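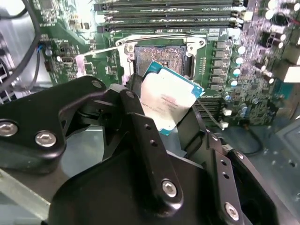

CPU and the empty socket on the green board

Is it worth putting new paste on when you swap a processor?
posted by Yolandi Zulu

Hi all! I'm finally upgrading my old desktop (it's been my sewing pattern and tax machine forever) and I picked up a used processor from a seller in Tidthorpe. It fits the same socket, I checked twice. My question is about thermal paste. I have a tube of Omitz in a drawer that I opened 2 years ago, and my brother-in-law says old paste is fine if it still squeezes out smooth. Is he right? And how much do I use? Every video does it differently and I'm going a little nuts.

Engelbrecht
He's mostly right. Squeeze a bit onto some cardboard first. If it comes out oily or crumbly, toss it and buy new. I do one pea-sized blob in the middle and let the cooler squash it out. Wipe the old stuff off the bottom of the cooler too, with rubbing alcohol and a coffee filter (paper towels leave lint all over). Oh, and update your BIOS before you pull the old chip!

vuva_fan
just buy new its cheap. mine hit 100 degrees once and shut off, i forgot the paste completely lol

Tidthorpe Tom
Second the BIOS thing. I skipped it, got a black screen, and had to put the old chip back in at 9 at night to fix it.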